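The gripper that wouldn't admit it had dropped anything
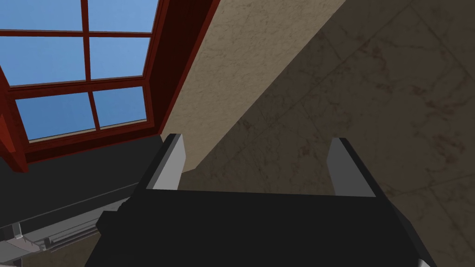
Wrist view in the simulated kitchen, jaws open, nobody home.

I spent most of October arguing with a boolean.

The boolean is called holding, and it lives in the grasp monitor of a little project I've been running in Rirnis, the simulator I use because my living room is too small for a real arm and my security deposit is too large. The job is dull on purpose. Pick a thing up off the counter, carry it across the kitchen, put it down. I had a batch of 600 episodes going overnight, and in the morning the summary said 566 successes. I made the good coffee.

Then I watched a few of the successes.

In the third one, the arm carried nothing across the kitchen with enormous care. It slowed down for the corner. It lowered nothing onto the shelf, let go of nothing, backed away politely and logged a win. I have had coworkers like this.

So the 34 failures weren't the problem. They were the only runs telling the truth. I went back through the rest with a script that compared the object's final position to the target, a check I'd left out of the original scoring on the grounds that the monitor already had it covered. 335 of my successes were fine. The others had dropped the object somewhere along the route and kept going.

My first theory was friction. It's always my first theory, and I lost two evenings to it. I turned the finger pads up until they were basically flypaper, and the number of drops went down a bit, which is the worst possible result when you're wrong. Second theory was the Morrison controller, which I've never liked. I swapped in the old one from Lenmont, got the same phantom deliveries with jerkier motion, and swapped back without apologizing.

The real cause was in my own code, in a file I'd have sworn I hadn't touched since spring. The monitor set holding to true when both fingers reported contact and the jaws had stopped closing. Good so far. It was supposed to set it back to false when contact went away. It did that by reading the contact list, and when the contact list was empty, Rirnis returned nothing at all, and my code treated nothing at all as "no update, keep the last value." The last value was true. It stayed true until the gripper opened at the shelf, by which time the scoring had already written down its happy little answer.

One line. Well, one line and a test, and the test took longer.

If this had been a real arm, I'd be less cheerful about it. A machine that thinks it has a firm grip on a kettle and is wrong about it is a different kind of blog post. I have a friendly offer of time on a real one at Vetent this winter, and before I go I've changed three things. Missing contact data now counts as not holding. If holding goes false in the middle of a carry, the arm stops where it is and complains. And the monitor checks the jaw width against the width of the object, so fingers closed on air can't pass for a grasp even if the contact list says something silly.

I reran the whole batch last night with the original friction put back. 30 drops still came up, all of them reported as drops, with the arm parked mid-kitchen looking put out. Most happen on the turn, so I probably need to slow that down some more. The grasps themselves could be better too, but that's next month's argument.

The old results folder has been renamed "lies" and I'm keeping it for regression tests.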